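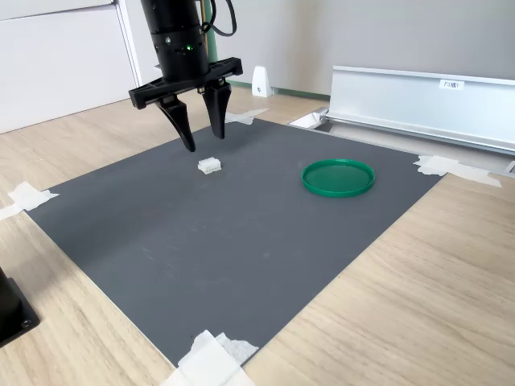

Black gripper above a small white plastic part on a dark gray mat.

Running for Ombridge City Council: Frequently Asked Questions

Last updated December 24, 2024

These answers cover the special election for the Ifans Ward seat. The rules for the regular fall election are different in a few places and have their own page.

Why is there a special election?

Council Member Elin Dafis resigned in October after winning a seat on the county board. The city charter does not allow a person to hold both offices. More than a year was left in her term, so the seat has to be filled by voters and cannot be filled by appointment. The winner serves the rest of the current term and may run again when it ends.

Who can run?

You must be a registered voter and must live in Ifans Ward on the day you file. You must also have lived inside city limits for the 12 months before that. Renting or owning makes no difference. City employees may run but have to take unpaid leave once their papers are accepted.

I live on Zultport Road. Am I in the ward?

It depends on which side. Even-numbered addresses are in Ifans Ward and odd-numbered addresses are in the ward to the north. The exception is the Relik Apartments, which were moved into Ifans Ward as a single block at the last redistricting. If your voter card was printed before then, call the clerk's office and ask for a new one.

How many signatures do I need?

210 valid signatures from registered voters in the ward. Most candidates turn in extra, as some are always thrown out. The clerk will stop checking at 300, so there is no use handing in more than that.

What makes a signature invalid?

The usual problems are an address outside the ward, a signer who is not registered, and a missing date. Printed names are fine as long as there is a signature next to them. A voter may sign for more than one candidate. Signing the same petition twice counts once.

Can someone else collect signatures for me?

Yes. The person must be 18 or older and must sign the statement at the bottom of each sheet saying they watched every signature being made. Sheets left on a store counter or taped to a door will not be accepted — this has cost candidates whole pages in past elections.

Is there a filing fee?

The fee is $788. It can be paid by check or money order made out to the City of Ombridge. The clerk's office does not take cards for filing fees. If you can't afford the fee, ask for the hardship form when you pick up your petition. It must be turned in with your papers and can't be added later.

Will my party be listed on the ballot?

No. Council elections are nonpartisan. Parties may endorse whoever they like, and you may print an endorsement on your own flyers, but the ballot shows only names. A nickname can appear in quotation marks if you have used it publicly for at least two years.

Is there a primary?

Not for a special election. All candidates appear on one ballot and the person with the most votes wins, even with less than half the total. A tie is settled by drawing lots in front of the clerk and the candidates.
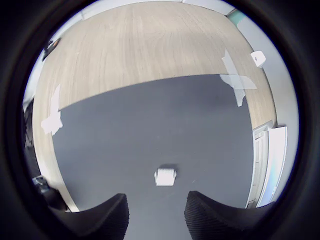 When do I have to report donations?

Open a campaign account before you take in or spend any money, including your own. The first report is due 30 days before the election and the second is due the week before. A final report comes after the results are certified. You still have to file a report if you raised nothing; write zero on each line and sign it.

Can I put up yard signs?

On private property, yes, with the owner's permission. Signs are not allowed on utility poles, in parks, or in the strip between the sidewalk and the street. Crews remove them without notice and hold them at the public works yard for one week. Each sign needs a "paid for by" line.

What if I change my mind after filing?

You can withdraw in writing until 5 p.m. on the third business day after the filing deadline. After that the ballots go to the printer and your name stays on. Votes for you will be counted like any others. The fee is not refunded.

Can I challenge another candidate's petition?

Any registered voter in the ward can. Challenges have to be in writing, name the sheet and line, and give a reason for each one. A general complaint about a petition will be returned without a hearing. Both sides may attend the hearing and may bring a lawyer, but most don't.

Who answers questions about filing?

Beca Craddock, deputy city clerk, at the second-floor counter in City Hall. The counter is open weekdays from 8:30 a.m. to 4:30 p.m. Staff can explain the forms and tell you whether something is missing. They can't give legal advice or tell you who else has picked up a petition until that person files.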